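Poltgate Household Workshop Guidance
Looking after a table-side robot arm: cleaning, cables and gripper care
Issued by Amarachi Adeleke, Workshop Guidance. Last reviewed 15/09/2025

These notes apply to the Ondine arm and gripper when used at an ordinary table in the home. They cover routine care only. Work inside the arm housing must be left to the supplier.

Before any cleaning or adjustment, send the arm to its rest position, switch it off at the controller and then unplug it at the wall. Wait 30 seconds before touching the joints. Children and pets should be kept out of the room until the work is finished. 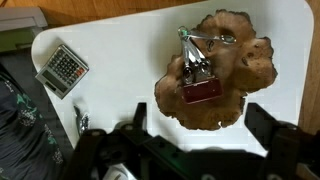 GRIPPER AND FINGERS

Wipe the fingers with a barely damp, lint-free cloth after each session. Do not spray cleaner directly on to the gripper, as liquid may run into the joints. Grease and sugar from food wrappers will build up on the finger tips and should be removed with a drop of washing-up liquid on the cloth, followed by a dry wipe.

Foil deserves particular attention. Small flakes can lodge in the mounting holes and behind the brackets; a soft, dry paintbrush will lift them out. Polished metal items such as key rings and bottle openers are apt to slip from worn tips. If a grip that was once reliable becomes poor, inspect the tips before altering any settings.

Check the finger screws after every 50 hours of use. They should be snug and no more. A screw that works loose twice in succession should be replaced, and the replacement noted in the log.

TABLE AND CABLES

The table must stand level and must not rock. Clean the top with warm water and dry it fully, for a film of polish will cause light objects to slide. Keep practice items of differing weight and shape to hand, and return them to their box at the end of the day. 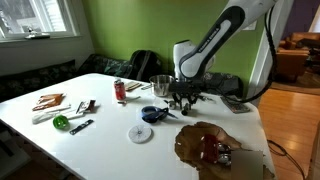 Cables should hang in an easy loop with enough slack for the full reach of the arm. Move the arm slowly through its range by hand, with the power off, and watch for any point at which the cable pulls tight or rubs. Where a cable crosses the floor, route it beside a table leg and cover it.

Tape may be used as a temporary hold only. It leaves a residue on the outer sleeve and should be replaced with a reusable tie.

YEARLY CHECK

A full check is carried out each December. Households using the Zulladton loan scheme should book by telephone and have the log ready. The hours reading is required in all cases; arms showing more than 200 hours since the last check will be given the earlier places.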